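Section 3: Folding and Storing Your Lightweight Cover

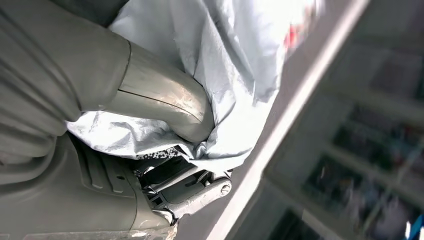
Fig. 3. Cover fabric bunched in soft folds.

Welcome to the best part of owning a Vulska cover: putting it away! A thin synthetic cover looks like a hopeless heap when you first pull it off, and then a few minutes later you have a neat little bundle that fits on a shelf next to the paint cans. Once you get the feel for it, you'll find yourself refolding other people's tarps.

This section covers the standard household cover (the silver-gray one and the dark green one fold the same way). If you have the long Vulska for boats and trailers, read this section first and then go to Section 4 for the extra lengthwise fold.

Before you start

You will need:
- a clean floor or a big table
- a soft, dry cloth
- the storage sack that came with your cover
- the 2 elastic loops from the sack pocket

Take off rings and watches. Thin fabric snags easily, and a small pull can run a surprisingly long way. Sweep the floor, too. Grit caught in a fold works like sandpaper every time the bundle gets moved.

CAUTION: Never pack a damp cover. Hang it over a rail or a clothesline until both sides feel dry, and check the hems with your fingers. The hems are double thickness and hold water longest.

3.1 Smoothing the cover

1. Drop the cover in a loose pile in the middle of your space. Don't hunt for the corners yet.

2. Find any hem and follow it hand over hand until you reach a corner. Put something soft and heavy on it, such as a rolled towel.

3. Keep following the same hem to the next corner and weight that one as well. You now have one straight side, and the rest gets much easier from here.

4. Walk the loose side out away from you. Give it one good, low flap and let it float down. (Children love this step. Let them help!)

5. Smooth from the center toward the edges with the flat of your hand or the cloth. Press gently into the deep creases first, then sweep outward. Big slow strokes move the trapped air much better than quick little ones.

Note: You're getting the air out, and that's all. Fine wrinkles are normal in this fabric and do no harm. They relax the next time the cover is stretched over something.

CAUTION: Do not iron the cover or use a clothes dryer. The coating softens with heat and can stick to itself.

3.2 Folding

1. Fold the cover in half so the shiny side is on the inside. If you can't tell which side is shinier, tilt a corner toward a window.

2. Fold in half again the same way. You should have a long strip, four layers thick.

3. Run your forearm along the strip from the folded end to the open end. You'll hear the air leaving, a very satisfying little sigh.

4. Fold each short end in toward the middle, leaving a gap as wide as your hand.

5. Close the strip like a book.

Tip from Iida Pitkänen, who tests our covers in Fesenville: shift your fold lines a little every time. A cover that is always creased in the same place wears there first. Iida starts from a different corner each April when the garden furniture comes out, and her oldest cover still beads water nicely.

3.3 Rolling and bagging

1. Start at the closed edge and roll toward the open one, kneeling on the roll lightly as you go.

2. If the roll drifts to one side, back up two turns and straighten it. Pulling it sideways only makes the cone shape worse.

3. Slip on the elastic loops, one near each end.

4. Slide the roll into the sack with the hem showing at the top, so you can grab it right away next time. Pull the cord snug and leave the knot out of it.

Note: If the roll won't fit, there is still air inside. Unroll it halfway and roll again. The sack has a bit of room to spare, so there's no need to force it.

3.4 Storing

Keep the sack on a shelf, off bare concrete, and put nothing heavy on top. A cool closet is ideal. A hot attic is fine for a weekend but not for a whole summer.

If you own more than one cover, write the size on the sack tag with a laundry marker. Dilek Çetinkaya on our help line takes plenty of calls that begin with a grill cover and a patio table that don't match!

Small tears should be patched before storage. Turn to Section 5 for patching, and lay the patch on flat, smoothed fabric so it doesn't lock a wrinkle in place.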